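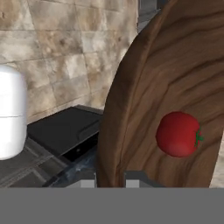

4. Puesta en servicio del brazo en la cocina de personal

Esta sección corresponde al módulo Histeta instalado en la cocina de la planta 2 de Prustbridge. Sustituye a la hoja suelta que entregó el proveedor, donde se afirmaba que el equipo «libera tiempo desde el primer turno». En abril lo que hizo fue cambiar de sitio el trabajo: menos bandejas que llevar, más comprobaciones que firmar. Conviene leerla entera antes de tocar el panel de mando.

4.1 Antes de arrancar

1. Compruebe que el turno anterior ha firmado el parte. Si falta la firma, no arranque y avise a Ryszard Witkowska.
2. Retire de la encimera lo que no figure en la lista de la tarea. El brazo trabaja con la lista, y un tarro de más no figura en ella.
3. Deje los alimentos separados entre sí. Un tomate suelto sobre una tabla es una pieza fácil; varios amontonados siguen siendo tarea de una persona, diga lo que diga el folleto.
4. Seleccione la tarea y léala en voz alta a quien esté con usted en la cocina.

Nota. El tiempo de preparación es de 10 minutos y cuenta como jornada. No se descuenta de la pausa.

PRECAUCIÓN. No entre en la zona del brazo para corregir la posición de un objeto. Pulse la parada, espere la confirmación en el panel y entre después.

4.2 Tareas con el microondas

5. Abra la puerta del microondas hasta el tope. El brazo no debe arrancar con la puerta a medio abrir.
6. Verifique que el aparato está parado y que el plato cabe con holgura.
7. Lance la tarea y quédese fuera de la zona, con la parada a mano. La palabra «autónomo» del menú no le exime de estar presente.
8. Cuando el panel indique el final, revise el interior usted mismo. El aviso quiere decir que el brazo ha completado sus movimientos, y de la comida no informa.

Nota. El programa de calentamiento lo elige siempre una persona. Turnell ofrece una opción de pago para delegarlo. No está contratada, y quien redacta esto no ve motivo para contratarla.

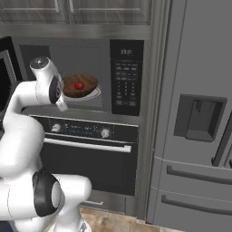 Hiyori Sakai objetó al revisar el borrador que el paso 7 deja a una persona mirando una máquina durante toda la tarea, y que antes, en ese mismo rato, ya tenía la comida servida. Pidió que constara y consta. Mientras no se revise el reparto de puestos, la vigilancia se anota como tarea propia, con el código 6, y quien la hace no atiende a la vez la barra.

4.3 Paradas e incidencias

9. Si el brazo se detiene con un objeto sujeto, no tire de él. Use la orden de apertura del panel.
10. Anote la incidencia con sus palabras. La casilla «error del operador» no se marca sin hablar antes con la persona afectada.
11. Tras dos paradas seguidas en la misma tarea, pase a trabajo manual hasta el final del turno.

PRECAUCIÓN. El trabajo manual no requiere autorización. Ningún responsable puede pedir que se siga intentando para mejorar las cifras de uso.

Consultas sobre el parte: Kimie Nakajima.
Revisión del texto: 25/8/22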